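Dinine's hand-held gripper kit: worth the money for a small shop?

Feb 8, 2021

The sales sheet for the Dinine kit makes a narrow claim. A person holds a two-fingered gripper, does a job with it, and the camera on the tool records what the fingers did. The recording is then used to teach a robot arm to do the same job. No arm is needed while the teaching is going on. I think the claim is sound. I also think the kit is priced and packaged for the wrong buyer, and that the firm could mend this without touching the hardware.

The base kit costs £959. The full kit, at £2237, adds a second gripper, spare pads and a year of the processing service. Stougaard, who sell it in this country, charge a further £220 for a half-day of set-up at their unit in Cliltville. I paid for the full kit in September and have used it on and off since then, mostly on kitchen jobs, as those are what my customers ask about.

The tool itself is plain. Two black fingers, soft orange pads, a square marker on each finger so that the software can work out how far apart they are. The markers are the part I would defend most strongly. A sensor in the hinge would give a cleaner number, but it would need wiring, calibration and a spare in the drawer. A printed square needs wiping. When one of mine became scratched I replaced it in a few minutes and the width readings came back to where they had been.
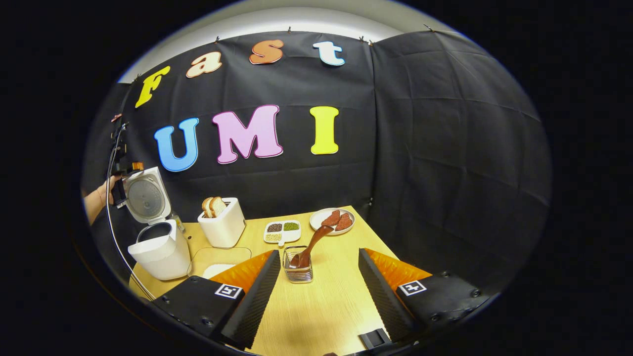

Where the kit falls down is in the gap between a recording and a usable one. The manual treats them as the same. It tells you how to start the recorder, how to stop it and how to copy the files, and it says very little about how to move. My first batch was 123 recordings, and the processing service rejected more than half of them. The reason given in every case was a single line, "tracking lost". It did not say at what point in the recording the tracking had been lost, or which part of the movement had caused it.

After some weeks I had my own rules. Start with the tool still for a second or two. Do not turn the wrist quickly when close to a large, plain surface. Keep both finger markers in view at all times, including when the fingers are closed. Put some things with clear edges and strong colour behind the work. With those four rules my rejects dropped to a level I can live with. All of them would fit on a card in the lid of the case, and the manual, which runs to many pages on file formats, contains none of them.

A table laid with ordinary kitchen goods is a fair test of this sort of tool, and a harder one than the blocks and cups in the firm's own material. A rice cooker has a lid that swings through a wide arc. Toast is light and will crush. Grains shift in their compartments when a tray is knocked. Clear glass is difficult for any camera. A buyer who wants to know what the kit can do should ask to see it used on goods like these, and should ask to hold the tool personally.

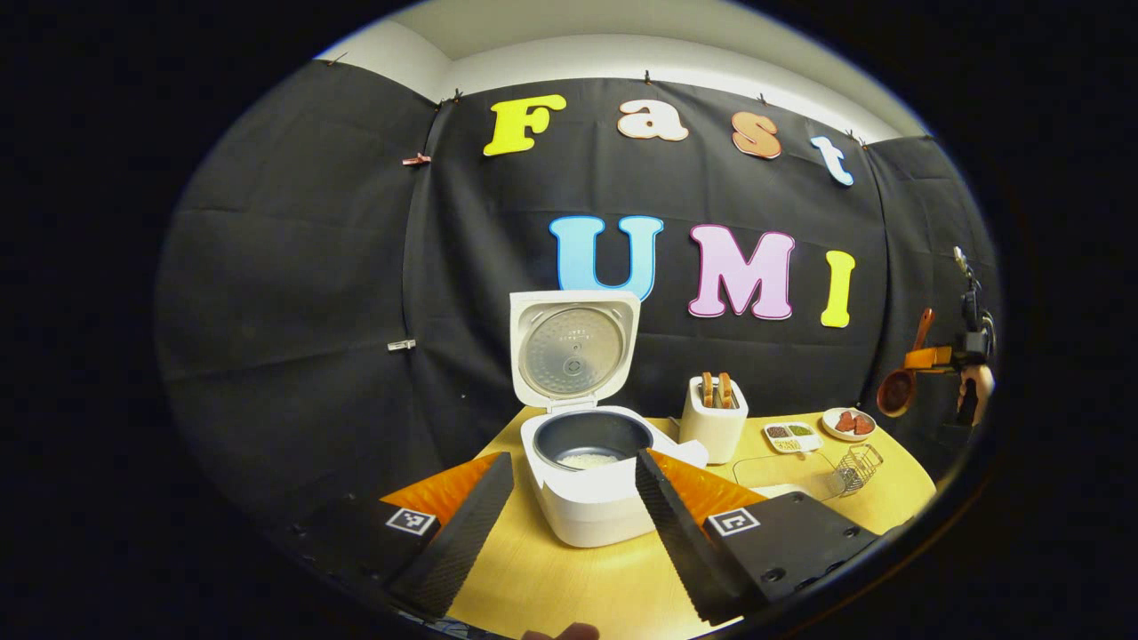 The weight is another matter on which the sales sheet is silent. It is not a heavy tool, but the mass sits forward of the hand, and after a long session my wrist knows about it. The Brondby gripper, which I had on loan for a month, is better balanced and has a softer trigger. It is also slower to set up and ties the user to its own software. For a single operator doing short sessions I would still take the Dinine. For a team working in shifts I would look hard at the Brondby.

Then there is the processing service. The first year is included in the full kit and the price of the second year is given only on request. I object to that. The recordings are of little use until they have been processed, so the yearly fee is part of the cost of the tool and should be printed beside it. A small shop cannot plan around a figure it has to ring up for.

My advice is to buy the base kit, skip the set-up session if you are at ease with a command line, and keep the first fortnight free for practice recordings that you expect to throw away. The full kit makes sense only if two people will be recording at the same time. Dinine should publish the renewal price, add a time stamp to the reject message and print the card.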